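Über uns

Somholm ist eine Änderungsschneiderei mit angeschlossenem Reparaturversand. Wir kürzen, weiten, flicken und ersetzen, was an Kleidung kaputtgeht oder nicht mehr passt. Neuware verkaufen wir nicht.

Angefangen hat der Betrieb in einem Ladenlokal mit zwei Nähmaschinen und einem Bügeltisch. Gründer Patricio Arroyo hatte vorher in der Musterabteilung des Bekleidungsherstellers Akbari gearbeitet und dort vor allem Jacken und Mäntel genäht. Als Akbari die Abteilung schloss, übernahm er einen Teil der Maschinen. Heute arbeiten bei uns sechs Schneiderinnen und Schneider, dazu eine Auszubildende im zweiten Lehrjahr.

Im vergangenen Jahr haben wir 3.335 Aufträge abgeschlossen. Mehr als die Hälfte davon kam per Post. Der Versand läuft über unser Lager in der ehemaligen Druckerei Itwood, der Laden vorn bleibt für Anproben und Abholung. Garn, Futterstoffe und Verschlüsse beziehen wir über den Großhandel Zesturura - bei älteren Stücken suchen wir auch einzeln nach passendem Ersatz.

Was wir machen: Reißverschlüsse, Säume, Futter, Ärmel, Taschen, Lederflicken. Brautkleider nehmen wir nur nach Termin an, Pelz und Neopren gar nicht. Der Kostenvoranschlag ist gratis und gilt 42 Tage. 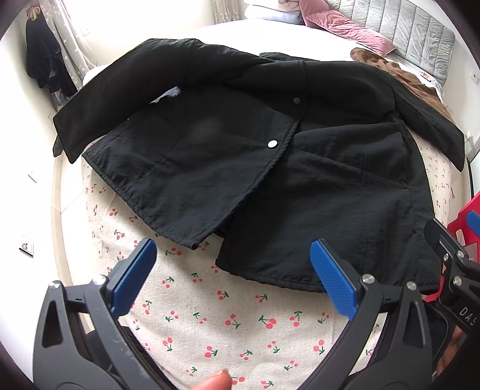
Für den Versand brauchen wir vorab zwei oder drei Fotos und eine kurze Beschreibung des Schadens. Das Kleidungsstück muss dafür nicht auf den Bügel. Ausgebreitet auf dem Bett wie die schwarze Jacke reicht völlig, und wenn es um Druckknöpfe geht, sollten sie offen liegen und zu erkennen sein. Glänzend silberne und dunkelgraue Knöpfe führen wir in mehreren Größen. Bitte schicken Sie alles gewaschen ein.

Im August ist die Werkstatt zwei Wochen geschlossen. Pakete nehmen wir in dieser Zeit an, die Bearbeitung beginnt danach in der Reihenfolge des Eingangs.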